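Do you need a $379 bridge?

June 29, 2019

I bought the Mutent brass bridge for my Kalberg semi-hollow back in May, after reading one too many forum threads about sustain. It cost $379. The guitar cost me $500 used, so you can see where my doubts started.

Fitting it was easy enough. The posts lined up, the intonation screws turn smoothly, and the finish is nice. I have no complaints about the machining. The claims on the box are another matter — "opens up the low end" is the sort of line that can't be wrong, so I don't give it much weight.

I recorded the same 16 bars with the old bridge and the new one, same Rocha strings, same Fotivier amp, same settings. Then I shuffled the clips and tried to pick them out. I did no better than a coin would. On 2 of the clips I was dead certain, and I had both of them backwards.

Could a better player hear it? Maybe. I'd want to see them do it with their back turned. The guitar does stay in tune a bit better, but I put new strings on at the same time, so I can't give the bridge credit for that.

Steamed buns, while the clips were exporting: 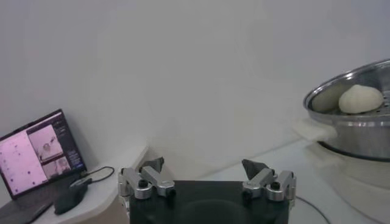
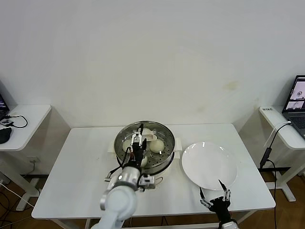
What I'd buy instead

A proper setup and a fresh nut. If the guitar still sounds dull after that, try different pickups — used ones.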